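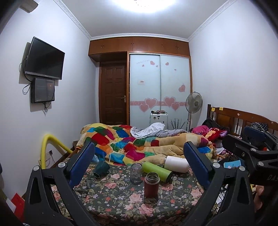

FARKANO FURNISHED LETS
Room Safety Checklist, with Comments

Property: Mullow House, upstairs
Room: Back bedroom
Sheet no.: 3651
Inspected by: Rogério Batista
Date: 08/04/2022
Present: inspector only. The occupant was at work and had left a note saying to go ahead and please not judge the suitcase.

Ratings: OK / WATCH / FIX. "Watch" means I would like it sorted and will look for it next time. "Fix" means before next time.

SECTION A. GETTING IN AND OUT

A1. Door opens fully and closes without force
OK. Solid brown paneled door, heavy enough to belong on a bank. It closes with a push and stays closed.

A2. Handle secure, latch works
WATCH. The lever has a bit of play in it. Two screws, one screwdriver, five minutes. I would have done it on the spot, but my screwdriver was in the car and the car was at the bottom of the hill.

A3. Door can be opened from inside without a key
OK.

A4. Route from bed to door clear
OK on the day. Walked it with the light on, then again with the light off, which is how people do it at 3 in the morning. Shin intact both times. Please keep it that way, and that includes shoes.

A5. Nothing stored behind the door
OK.

SECTION B. THINGS OVERHEAD

B1. Overhead cabinets fixed securely to wall
WATCH. These run the whole width of the room, over the door and over the wardrobe, so everybody who comes in walks underneath them. I pulled down on each section with a hand flat on the bottom edge. No movement. They are good cabinets, reddish wood, older than most of the tenants. My concern is the load. Nobody has ever put a light thing in a high cupboard. It is where people keep books they have read and a sewing machine.

Action: Figueiredo to confirm what the fixings are and write it on the file. "They've always been up there" was the answer last time and I am still not able to enter it in a box.

B2. Cabinet doors stay shut
OK. Small metal handles all tight. Any door found hanging open over the bedroom door should be reported, preferably by somebody who has not just hit it.

B3. Heavy items on lowest shelves
NOT CHECKED. Cabinets contained personal belongings and I don't go through those. Occupant to check and sign below.

B4. A suitable step available for reaching them
FIX. The house step is kept in the downstairs closet, behind the vacuum cleaner, behind the ironing board. I asked the occupant by phone what gets used in its place. There was a pause, then "the bed." A mattress is a poor ladder. Step to be moved to the upstairs landing.

B5. Ceiling and molding sound
OK. No loose pieces. The white embossed molding is handsome and collects dust in every curl of the pattern, which is a matter for whoever likes dusting.

B6. Ceiling light working, fitting secure
OK. Very much working. I looked straight at it to check the fitting and then filled in the next three lines of this form from memory.

SECTION C. ELECTRICAL

C1. Television bracket secure
WATCH. Set is on the left wall, angled out toward the viewer. Off during the inspection. The bracket held when I put a hand on it. Any arm that swings out works its own screws a little every time somebody wants a better view, so check these twice a year. Set it at one angle and leave it there.

C2. Equipment under television properly supported
WATCH. Black box with a shiny front, directly under the screen. It does its job. Confirm what is holding it up and that it is rated for the weight. If the answer involves tape, I would like to be told in person.

C3. Cables tidy and not under strain
FIX. One cable loops down from behind the set and around by the box, and a whole bundle of others hangs out of the bottom of the box like something caught in a drain. Nothing pulled tight, nothing damaged that I could find. But a hanging bundle gets snagged by elbows, vacuum hoses and visiting children, and whatever it is plugged into comes along for the ride.

Action: a length of white cable cover, stuck to the wall, top to bottom. We have a roll of it. It has been on these sheets as "on order" and then "arrived" and then "in the van." Next stage is the wall.

C4. Unidentified cables
While you are at it, trace each one and see what it goes to. Any cable that goes to nothing may leave the building.

C5. Wall-mounted appliance, high on left
NOT CHECKED. Needs the step. See B4. Ponico have it on their service list under number 3058 and should be asked for the date of the last visit. The cover can be wiped down at the same time.

C6. Standing fan: guard in place, cord sound, stable on its base
OK. Round wire guard complete, no bent wires, and I could not get a finger through it, although I did not try very hard. It stands right by the edge of the wardrobe. Keep loose clothing off it. A fan pole is the right height for a bathrobe and that is how these things start.

C7. Fan clear of bedding when running
WATCH. Bring it forward before switching on, and make sure the blanket is staying behind.

C8. No extension cords run under rugs or bedding
OK.

SECTION D. FURNITURE

D1. Wardrobe stable, will not tip
WATCH. Wooden frame, two sliding doors, pale blue-white, with a pink band across the pair of them and a quantity of hearts. The hearts do not affect the rating. It stood firm when pushed at shoulder height. I would still like a strap to the wall on any piece this size, particularly one somebody loves this much.

D2. Sliding doors run freely and stay on track
WATCH. Left door runs well. Right door has to be lifted a touch about halfway. Clean the bottom track before blaming the wheels. I have removed from tracks in this building a hairpin, a coin, half a crayon and a quantity of lint that could have been knitted.

D3. Doors can be reached without moving other items
FIX. The white suitcase stands in front of them. It has also been promoted to a dressing table, with an assortment of small things on top, some dark, some pink. So to get a shirt, you move the suitcase, and to move the suitcase, you first move everything on it, or you don't, and then you spend the evening on the floor looking for an earring. Small items want a tray. The suitcase wants to be somewhere with no doors behind it. I said in the phone call that I wasn't judging, and this is D3 and it applies to everybody.

D4. Bed frame sound
OK. Solid brown headboard with spindles and panels, no wobble at the corner post. Rocked it from the side. Slight creak, which the form has no box for.

D5. Spindles: none loose, none missing
OK. All firm. If a small child is going to be sleeping here in September, as the occupant mentioned, measure the gaps first and call me with the number.

D6. Nothing heavy hung above the bed
OK. Bare wall, which is my favorite kind. I know it looks plain. Please resist the large framed mirror.

D7. Dried or decorative items
WATCH. The bunch of thin dark twigs beyond the bed. Very elegant. Also at a height where a person could bend down for a slipper and come up with an injury. Keep candles out of this room entirely, twigs or no twigs.

SECTION E. GENERAL

E1. Ventilation adequate
OK.

E2. Signs of damp
None found. Checked low down in the corners and behind what I could move by myself.

E3. Smoke alarm on landing tested
OK. Tested with the button. The neighbor came out to see.

E4. Emergency numbers posted
FIX. The card downstairs still has the old office number on it. I rang it to check and had a pleasant talk with a bakery.

E5. Floor free of trip hazards
OK. Inspector's own bag excepted.

SUMMARY OF ACTIONS

Farkano office
- Cable cover to left wall (C3)
- Strap wardrobe to wall (D1)
- Tighten door lever (A2)
- Call Ponico about the wall appliance, quote 3058 (C5)
- New number card (E4)

Figueiredo
- Cabinet fixings, in writing (B1)
- Move step to landing (B4)
- Bracket and shelf or support under television (C1, C2)

Occupant
- Suitcase to new location, small items to a tray (D3)
- Check the load in the overhead cabinets and sign (B3)
- Clear the wardrobe track (D2)
- Turn the twigs away from face height (D7)

Cost note: I have put down 70 for materials, most of it the strap and the screws. The cable cover is already paid for and has been for some time.

Occupant comments (optional):
"Suitcase will move. The hearts came with the wardrobe but I have grown to like them. Can the step stay upstairs permanently? Also the creak is only on the one side."

Inspector reply:
Yes to the step. Creak noted, left blank which side.

Signed: R. Batista
Copy to: office, Figueiredo, occupant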